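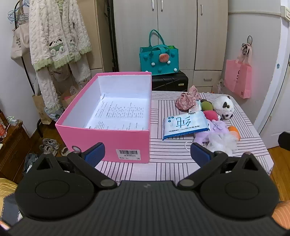
Finger pads on the hand-held gripper: swap or clean?

mlehner_bench
October 17, 2022
Blue textured pads, both fingers, on the hand-held. Mine slip on anything plush, and they're worse on a shoebox. I've been wiping them every 200 grabs and it helps for a bit, then I'm right back where I started. Do you all just replace them? The Banley spares come in packs of 11 (why 11??) and I'd like to make these last until March.
Mirjam Lehner

togglebolt
Replace. I swap at nearly 100 hours and don't think about it. Also check your pivot rivets while you're in there! Wiggle each arm with the jaws half open. If there's play at a rivet, new pads won't fix a thing.

pfister_fan
Gotta disagree with toggle, that's way too early. Warm water, drop of dish soap, old toothbrush along the texture, air dry overnight. Mine are on their third year. No alcohol, it turned my first set shiny and they never gripped right again.

togglebolt
Third year doing what, though? I'm on cardboard all day and that dust gets into everything.

mlehner_bench
OK so alcohol is exactly what I've been using, oops. Wiggled the arms too, and the left side has a tiny bit of play.

itmont_dan
Left side was mine as well. Take the pad off first, then look at the fingertip screw before you blame the rivet. Quarter turn and it was gone.

mlehner_bench
It was the screw! Trying the soap tonight, will order spares anyway.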